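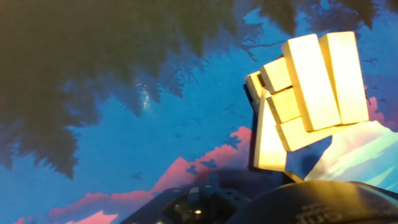 Figura 3. Piezas rectangulares de madera sin pintar, con los cantos redondeados.

3.2. Material y secado

Las probetas salieron de un único lote de tabla aserrada, comprado al almacén Gornon en septiembre. Especie: haya. Nada de tratamiento previo, salvo el cepillado de fábrica. El lote completo dio 538 probetas útiles despues de descartar las que tenían nudos pasantes, fenda de testa o desviación de fibra visible a simple vista. El criterio de descarte fue conservador y lo aplicó siempre el mismo operario, para no mezclar ojos distintos.

Las probetas se repartieron en cinco grupos según la cámara y el programa de secado. Reparto al azar, pero con una restricción: dos piezas contiguas de la misma tabla nunca en el mismo grupo. Esto complica el etiquetado (cada pieza lleva tabla, posición y grupo, a lápiz, en la testa) pero evita que una tabla anómala arrastre la media de un grupo entero. Nos pasó en el ensayo piloto y hubo que repetirlo.

Cámara Tullia para los grupos A, B y C. Cámara Eide para D y E. La segunda es más pequeña y recircula peor el aire en la esquina del fondo, por lo que las bandejas se rotaron a diario. No disponíamos de una tercera cámara equivalente; véase la discusión sobre el efecto cámara en el apartado 5. La temperatura se mantuvo en unos 40 °C en todos los programas. Lo que varía es la humedad relativa y la rapidez con que se baja: escalonada en A y D, continua en B y E, y con una pausa intermedia de acondicionado en C.

La masa se tomó al entrar, a diario durante el secado y al salir. Balanza de laboratorio, tarada antes de cada serie. Las dimensiones con calibre, en tres puntos por cara, y siempre en el mismo orden: testa, centro, testa. El contenido de humedad se calculó por diferencia de masa respecto al peso anhidro, obtenido en estufa al final con una submuestra de cada grupo. Los higrómetros de contacto los usamos solo como control rápido; sus lecturas no entran en el análisis.

3.3. Acabado y redondeo de cantos

El redondeo se hizo después del secado, nunca antes. Motivo práctico: el canto vivo permite medir el alabeo con regla y galga, y una vez matado el canto la referencia se pierde. Fresado en una sola pasada y lijado posterior a mano, en el sentido de la fibra. Sin barniz, sin aceite, sin cera. El acabado superficial queda por tanto fuera del estudio, aunque es evidente que en producto terminado cambiaría la velocidad de intercambio con el ambiente.

La inspección posterior busca tres defectos: alabeo, microfenda en testa y levantamiento de fibra en el canto. Este último es el que más discusión generó. Con luz rasante se ve bien, con luz frontal desaparece casi por completo sobre madera clara. Se inspeccionó todo con luz rasante, girando la pieza.

3.4. Reacondicionado

Una vez acabadas, las piezas pasaron a la sala Volberg, clima interior sin control activo, sobre listones separadores y sin apilar cara con cara. Interesaba ver el comportamiento en condiciones de almacén corriente, que es donde este tipo de pieza pasa la mayor parte de su vida antes de la venta. Registro continuo de temperatura y humedad. La última serie de medidas se cerró el 13 de febrero de 2024.

Una nota sobre los datos perdidos. En el grupo E faltan lecturas de masa de un dia completo, por fallo de la balanza. No se interpolaron. El modelo mixto tolera bien los huecos y preferimos dejarlos como están. Las curvas del grupo E muestran ahí una interrupción en la línea, no un error de impresión.

Los resultados por grupo se presentan en el apartado 4, empezando por la contracción tangencial, que es donde aparecen las diferencias mas claras entre programas.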